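Wastside: The Complete Second Series
Box set, 21 episodes

Product overview

The complete second series of Wastside, the hospital drama created by Hannelore Harms, is available for home viewing in one set. It contains all 21 episodes in their original broadcast order, together with the extended version of the final episode and a selection of supplementary material prepared for this release.

Wastside follows the staff of a district hospital in the harbour town of Okeck. The second series begins in the weeks after the ferry accident that closed the first. Dr Ines Kasten has returned to the emergency ward following a leave of absence, and her former fiancé, the surgeon Paul Sonau, has accepted a post on the same floor. Their working relationship forms the centre of the first half of the series. The later episodes give greater attention to the nursing staff and to the proposed closure of the maternity unit.

Viewers who have not seen the first series are advised that major events from it are discussed openly from the opening episode onward. A short recap is provided on disc one and may be skipped from the menu.

Cast and production

Firouzeh Nazari plays Dr Kasten in all episodes. Eusebio Arboleda joins the regular cast as Paul Sonau, having appeared as a guest in the first series finale. Gunther Brinkmann continues as the hospital administrator, and Malte Oltmanns appears from episode eight as the paramedic Jory Lund. The series was written by Hannelore Harms with a staff of four writers.

The programme was filmed largely on a standing set, with exterior work carried out on the coast in April. Some 700 local residents registered as background performers, and many of them appear in the town meeting in episode 17.
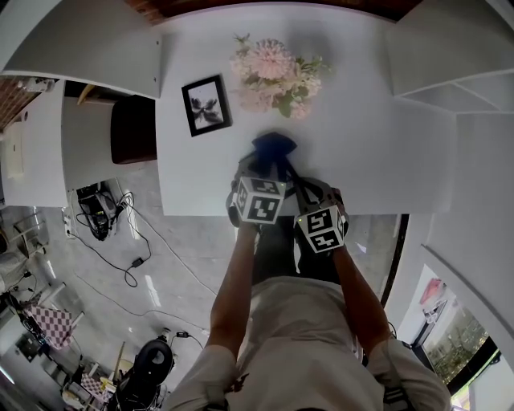 Supplementary material

The following items are included with the set:

Audio commentary on episodes 1, 12 and 21, with Firouzeh Nazari and Hannelore Harms.
Room 607, a half-hour documentary on the ward set and how it was altered between series.
Deleted and extended scenes from nine episodes, with optional introductions.
A conversation with Eusebio Arboleda on joining an established cast.
A printed episode guide with writing and directing credits.

The documentary discusses the outcome of the Kasten and Sonau storyline in detail. We recommend that it be watched after the final episode.

Technical information

Format: Blu-ray or DVD, six discs
Picture: colour, widescreen
Sound: 5.1 surround and stereo
Language: English
Subtitles: English for the hard of hearing, French
Audio description: all episodes, excluding supplementary material
Region: the Blu-ray edition is region free; the DVD edition is coded for Region 4

Please check that your player supports the chosen format before ordering. The DVD edition does not contain the audio commentaries.

Content advice

The series is recommended for mature audiences. It contains medical procedures, infrequent coarse language and themes of grief. Episode 14 deals with the loss of a child – a separate advice notice is shown before it begins.

Orders and returns

Orders are normally dispatched within two business days. A signature may be required on delivery for orders containing more than one set. Unopened sets may be returned within 21 days of receipt for a full refund. Faulty discs will be replaced individually at no charge, and customers are asked to quote the code printed on the inner ring of the disc when making a claim.

Libraries and teaching institutions should order through the institutional sales desk, as the retail edition is licensed for private home viewing only.

Related titles

Wastside: The Complete First Series
Wastside: Series One and Two Collection
Wastside: Music from the Series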